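Foro de Mantenimiento y Servicios Generales – Dornmont
Tema: Limpieza de mesas de color crema con paño de rizo

Administración_Harau
31 ago 2018
Se abre este hilo para recoger observaciones sobre el borrador de la norma de limpieza de mesas. El texto propone una pasada con el paño azul doblado, sin producto, antes de cualquier otra intervención. Rogamos a los usuarios que se ciñan al asunto.
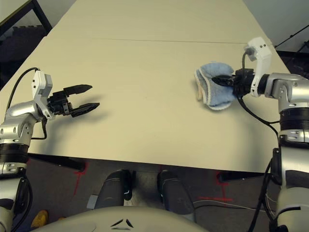

Página 2 de 11

serv_generales50
En nuestra sede no se admite el paño hecho una bola. Un paño arrugado reparte el líquido y deja cercos; doblado en cuatro ofrece varias caras útiles. Solicito que el borrador lo indique de forma expresa.

lencería.merken
Discrepo en parte. El rizo largo absorbe bien aunque se recoja con la mano, y el doblado estricto retrasa el servicio. Lo determinante es el lavado: el suavizante apelmaza la fibra.

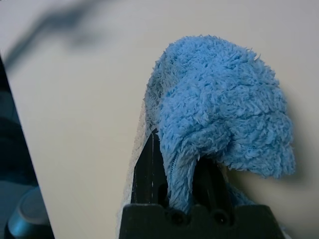
Paño de rizo azul celeste, recogido.

serv_generales50
El lavado no se discute. Mantengo, sin embargo, la objeción respecto a las mesas de dos tableros – la junta retiene líquido y debe repasarse en sentido longitudinal, con el canto del paño. 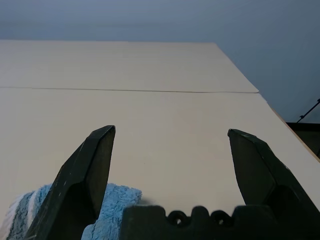

Kadrić: En febrero planteamos esa misma cuestión y quedó sin respuesta. Repasar la junta nos parece correcto, siempre que se haga al final y con una cara limpia.

Administración_Harau
Se toma nota. La junta se incorporará como apartado propio. Queda por fijar el tratamiento de las manchas pequeñas de líquido marrón, sobre las que el borrador guarda silencio.

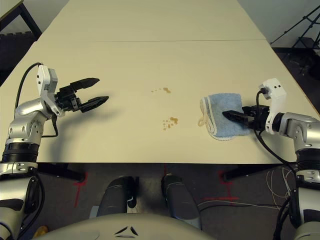
Sección: Manchas y derrames

lencería.merken
Para salpicaduras de ese tamaño proponemos apoyar el paño, esperar y retirar hacia dentro. Nunca en círculos.

serv_generales50
Conforme con lo primero. Lo de los círculos carece de fundamento en superficies lisas y pido que no figure en la norma.

Administración_Harau
Ambas posturas constarán en la próxima versión. El hilo permanece abierto.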